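Chapter 3
Small Batches, Cold Pan

Read this one before you turn anything on. Most of what goes wrong with a pan snack goes wrong in the first minutes -- too many pieces, packet still sealed, no place to put things down.

What you will learn
How to set out a work surface for one pan
How to load pieces by hand
When to stop loading

Terms: batch, crowding, rest side, turn

Back in Chapter 2 we did the cupboard and the shopping list. Now the table. Students at the Cladgate evening kitchen work on whatever surface there is, desk, counter, low table, and the results are much the same. What matters is reach. Pan in the middle, handle off to one side, packet behind it where you can read the label without picking it up. A tray under the pan catches crumbs and saves you wiping later. Rim up, obviously.

Pieces go in one at a time. Slow, yes. But tipping the bag gives you a heap in the center and broken corners, and then your sorting with a fork. Roll your sleeves first. Start at the far side of the pan and work back toward yourself, leave a finger of space between peices. A full pan in the Vorka recipes is 21 small pieces, single layer. Fewer is fine. More is crowding, see table 3 at the end of the chapter.

Flat white pans show crumbs and scorch marks early -- good for learning. Dark pans hide both.

Loading by hand: one small pale yellow piece held over a white pan, the pan set in its tray, the packet standing behind.

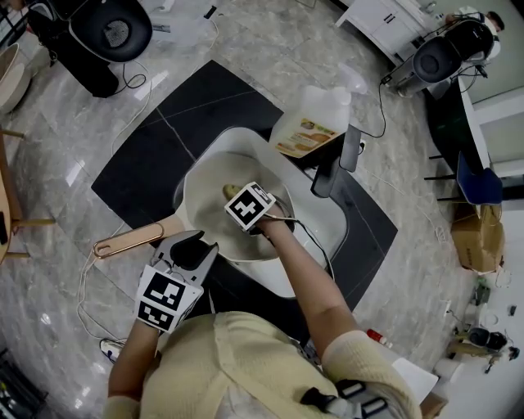
3.1 Before the Heat

Check the handle. Check the packet is closed again. Then two minutes at the lowest setting, no lid, and don't touch anything yet.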